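Renting at Orkosetti Court, Gumville: Your Questions Answered

Updated 9 February 2018
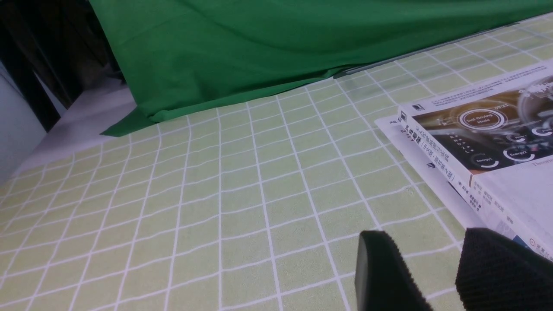

One reader of this page wrote in that she had toured four apartment buildings in Gumville and still couldn't get a straight answer on what she'd pay each month, so could we please put the rent first? Yes! Good idea, and we moved it up.

What does a one-bedroom cost?
One-bedrooms start at $1,523 a month on a 12-month lease. That covers water, trash pickup and your spot in the covered lot. Electricity and internet are in your own name. Corner units and anything on the top floor run higher, and the office can give you the exact number for the unit you like.

How big are they?
The standard one-bedroom is 676 square feet, and it feels bigger than that because there's no hallway eating up the floor plan. You walk in and you're in the living room, with the kitchen open on one side. The bedroom will take a king bed if you can live with small nightstands.

Is there an application fee?
$35 per adult, paid when you apply. It isn't refundable. If two of you are on the lease, each of you fills out a separate form.

How long does approval take?
Usually two business days once we have your pay stubs and the name of your last landlord. Landlords who don't call back are the main holdup, so giving yours a heads-up really does help.

Can I bring my dog?
Please do! Two pets per apartment, cats or dogs. We have a fenced run behind Building C and a hose for muddy paws. Pet rent is charged per animal, and we'll need vaccination records before you get your keys.

Is the Bresta side of the complex noisier?
A little, in the morning. Those units face Bresta Avenue and the bus stops right there, which is great if you ride it and less great if you sleep with the window open. The courtyard side is quiet, but you give up the evening sun. We love both, so come see them at different times of day if you can.

Can I paint?
Yes, with written approval on the color. You can leave it when you move out if it's on our short list of approved shades - otherwise it goes back to the original white.

What about laundry?
Every building has a laundry room on the ground floor, open all night. Two-bedroom units also have hookups in the hall closet. Machines are not included with those.

When is rent due?
On the first, with a grace period through the fifth. You can pay online or drop a check in the slot by the office door.

How much notice do I give if I'm leaving?
Sixty days, in writing. Email counts.

Is anything opening up soon?
The next big batch of leases ends in September, but single units come up all year. The waiting list is free to join, and right now there are 15 households on it. That list moves faster than you'd think!

Do you allow short leases?
Six months is the shortest, at a higher monthly rate. Ask at the office for current terms.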